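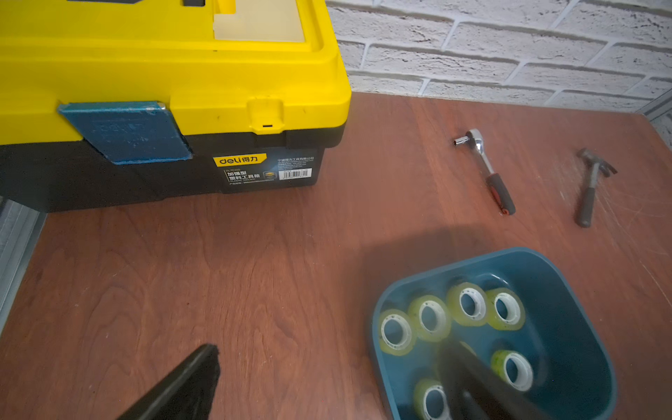
From: Marin Begović
To: Larkdale Tool Share list
Date: 5 May 2018
Subject: Re: What goes back in the yellow box?

On the tool share list, Odette wrote:

> Quick question before I return the yellow-lidded box. The sheet
> taped inside the cupboard says "general hand tools, complete,"
> which is no help to anybody. Is there a list? Also, does the claw
> hammer live in there or on the wall hooks? I found it in the box,
> but I also found a tea strainer in the box, so I'm not treating
> that as evidence.
>
> And can we talk about sockets at some point? I needed a 14 and
> there was a gap where the 14 goes.
>
> Odette

Odette,

There was a list. I wrote it, I laminated it, and it went out with the Trundine bike stand two winters ago and started a new life somewhere. I'll write another. Until then, going from memory:

The small hammer with the gray handle goes in the box. The wall hooks are for the big hammers, and a little one up there slides off every time the door shuts. Same for the ratchet with the black and red grip. Please take the socket off before you put it away. I know it's easier to leave it on. That is exactly how we lose sockets, because the next person borrows "the ratchet" and gets a ratchet plus one, and returns a ratchet.

Which brings me to the 14. It has been missing since before Plidow Street joined the share, so you're not a suspect. We've replaced it once already and that one left too. I could buy a third, but I'd like to give the first two a chance to come home. Everybody please look in the drawer where you keep batteries, dead pens and takeout menus. If you find a socket in there you don't remember buying, it's ours. No questions.

Now the box itself. It's the deli one, with the black bottom and the yellow lid, and it says PLASTIC TOOLBOX on the label in case anyone was wondering. Things I have learned from owning it longer than I meant to:

Close the clasps all the way before lifting it by the handle. Half shut feels like shut until you reach the stairs.

The compartments in the top of the lid are for screws and bits you're using right now. They aren't long-term storage. Last June I emptied 27 wall anchors out of them, all different, none of which fit anything.

Heavy tools on the bottom. I shouldn't have to say this, but I've seen the tape measure.

The tea strainer is mine. I used it to fish screws out of a can of solvent and then couldn't bring myself to take it back to the kitchen. Leave it in.

On the wider question of whether we should mark everything, Berisha's hardware on the corner will sell us 100 colored stickers for less than the price of one socket, and I have a paint pen that still works if you shake it hard. My vote is the pen. Stickers come off in the first greasy hand, and then we own 100 small dots stuck to the floor of somebody's car. If anyone feels strongly about color, speak up before I start. Otherwise it's going to be white, which is the pen I have.

Odette, drop the box at my place any evening after supper. If I'm out, put it behind the bench on the porch and not on the bench, where it gets sat on.

The bike stand people can keep the laminated list if they're enjoying it.

Marin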